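Kitchen tips: benchtop chores, by hand or by machine

Posted 26 Jun 2023 by Crisóforo Olvera

Readers keep asking whether a robot arm can take over the small jobs on a kitchen bench. For most of them the answer is still no, but the habits that help a machine also save a person some time. Clear the bench first. An arm plans its reach around whatever is standing there, and so do you with a dishcloth.

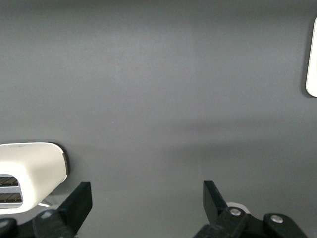
Crumb trays are the chore I would hand over first. The motion is short, the tray slides on one axis and the force needed is low. Getting to it is harder. A glossy white body with rounded corners, like the toaster at the left, gives flat fingers little to hold, and the cable low on the bench beside it is easily snagged. Unplug at the wall, let the toaster cool, and move the cord out of the way before pulling the tray. Never put a metal tool in the slots – this applies to grippers as well.

At the Plusolholm workshop we logged 300 attempts at lifting an empty bowl and setting it down in a marked spot. Of those, 83 failed, mostly at the grip. Thin rims were the worst. A bowl on a tray does better if the tray is moved as one piece.
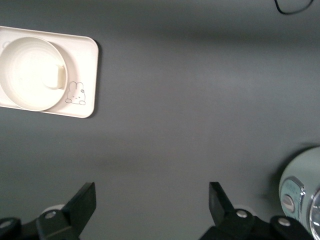 Moving the tray also halves the trips to the sink, so it is worth doing by hand. Keep the load low and centred, and wipe the underside before it goes back, as grit will scratch a matte benchtop.

Dials are another matter. Turning one is easy for a motor; knowing where it has stopped is not. Our Ustari controller overshot a detent three times in one morning in October. If you share a kitchen with any sort of automation, leave dials at off and switch at the power point.

Wiping down remains a manual job. Use a damp microfibre cloth, work from the back edge forward, and dry straight after.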